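Pliltis compara pinzas con un estuche escolar, y el estuche da guerra

Bramska, 4 de mayo de 2021 – Hay sectores que prueban sus pinzas con piezas de turbina. Pliltis ha preferido un estuche blanco con rotulador. La firma presenta hoy los resultados de su comparativa entre dos controladores, Salazar y Prinon, montados por turnos en el mismo puesto de dos brazos. Los dedos no se cambiaron en toda la campaña.

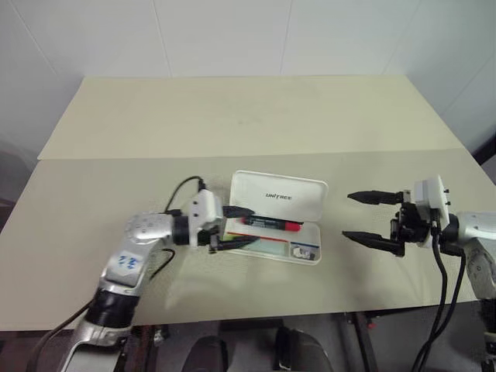 El puesto de ensayo, con el estuche abierto entre las dos pinzas.

Cada controlador dispuso de 364 intentos para acercarse al estuche, sujetarlo y cerrar la tapa. Salazar completó el 80 % y Prinon, el 55 %, aunque este último fue nueve segundos más rápido por ciclo, también cuando fallaba. «Un error veloz sigue teniendo su público», comenta Rosario Serra, responsable de ensayos. «El nuestro prefiere que la tapa cierre.»

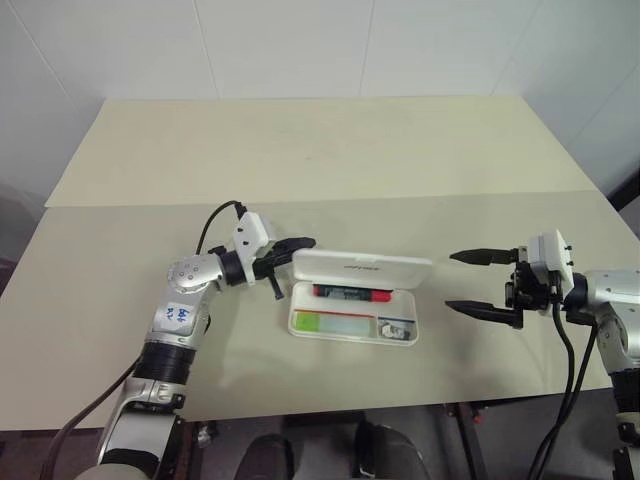 Pág. 2

La mayoría de los fallos llegó en la bisagra – fina, blanca y poco impresionable. «Llevamos desde diciembre discutiendo con un estuche», resume Marianna Cieślak, ingeniera de control. «De momento, él no ha cedido en nada.»

Pliltis repetirá la serie con dedos más cortos. El informe completo, tabla de fallos incluida, puede solicitarse al departamento de prensa de la compañía en Bramska.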